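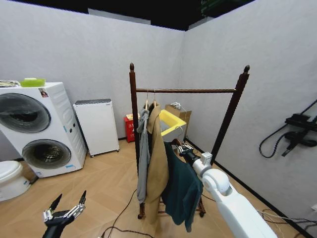
Thursday, late

Back from Lalholm a little after nine. Legs are stiff and my right forearm is sore from the elbow down. I want to get this written while I still remember the order things happened in.

We left at six this morning. The drive was easy until the turn past Forham, where the road was down to one lane and we sat for a while behind a truck carrying hay. I had eaten toast before leaving and a banana in the car. I should have eaten more. I always think I will be too nervous to want it and then I am starving by the second match.

The club has two real tennis courts, side by side, and they play very differently. I was on the older one for both my morning matches. The floor is fast and the ball stays low off the back wall, so anything I let go past me was pretty much gone. At home I get used to letting it come off the wall and taking my time. I did that for the first three games and lost all of them.

First match was against a player with a handicap of 33, which is better than mine by a good margin, so I was receiving points. I have never liked receiving. I know it is fair and the whole system rests on it, but starting a game at 15 makes me careful, and I play badly when I am careful. I pushed everything. My cut was fine on the forehand and nonexistent on the backhand. I lost 6-3. It felt closer than that because four of the games went to deuce, and I had the advantage in two of them and did nothing with it.

What I noted down on the bench afterward:

Serve higher. The railroad was going long and coming off the back wall as a gift.
Stop volleying balls that are going to be a bad chase for the other person.
Feet.

I write "feet" every time. It probably needs to be more specific. What I mean is that I plant myself too early and then reach.

Second match went better. My opponent was around my level and we played off even. I served mostly the high, slow one down the penthouse and it kept dying in the corner. I don't think it was a very good serve, but the other player didn't want to volley it, and left alone it was awkward. I won 6-4. At 4-4 there was a chase at better than half a yard that I had to beat from the hazard end — I mean I had to beat it after we changed ends — and I hit it straight at the bottom of the tambour by accident. It shot off sideways. I apologized and took the game. There was nothing else to do.

Lunch was soup and rolls in the room upstairs. I had two bowls. It rained hard for a bit and the noise on the roof was so loud over the courts that play stopped for a few minutes on the newer one because the marker couldn't be heard calling the chases. Nobody minded. I sat down and put ice on my arm, which helped, and changed my shirt.

The doubles was at two. I had not played doubles since last August and it showed. We kept leaving the middle to each other. My partner is steadier than I am and took most of the balls at the back, and I stood up by the net trying to cut things off and mostly got in the way. We lost the first set 6-2. In the second we swapped jobs and it was a lot better. I like being at the back. I can see everything, and the ball coming off the back wall is the one shot I trust. We got to 5-all and then lost the last game on a chase of second gallery that neither of us had any business leaving on the floor. So we were out by three.

I stayed to watch the final of the Plustau Cup, which is what most people had come for. It was best of three sets and took close to two hours. The older of the two players hardly seemed to move. She won the first set by forcing for the dedans whenever she got a loose ball, and she hit it often enough that the other one started backing off to cover it, and then she just dropped it short. The second set went the other way. The younger one started serving much better and got a run of five games. I thought she had it. In the third it was 4-1 and then 4-4, and then the older one won a very long rest with a ball that rolled out of the nick under the grille, and after that it was over quickly. 6-4. I clapped until my hands hurt, and my arm too.

Watching them I noticed that both turn fully sideways for the backhand before the ball gets to the wall. I face the net until it comes off and then I'm late. I want to work on that and leave everything else alone for a while.

I had a look at rackets before I left. Mine is a Mogensen and I have had it for three seasons. The strings are all right but there is a crack starting near the throat, on the inside of the bend, and I could feel it buzz on anything off center. There was a used one for sale at the desk, slightly heavier, with a thicker grip. I hit with it for 20 minutes on the empty court and liked it. I didn't buy it. I said I would call on the weekend. It costs less than a new one and the forearm might not thank me for the extra weight.

The handicap sheet will change after today. My guess is I'll stay where I am or go out a point. I have been trying to get under 50 since spring and I don't think one win at evens will do it. The next event at Forham has 24 places and entries are already open, so I need to send mine in. It is singles only, which suits me.

To do:

Call about the racket.
Send the Forham entry.
Book a court for backhands, an hour at least, off the back wall only.
Wash the whites. The left shoe also needs a new lace.

Arm is still sore. Going to bed.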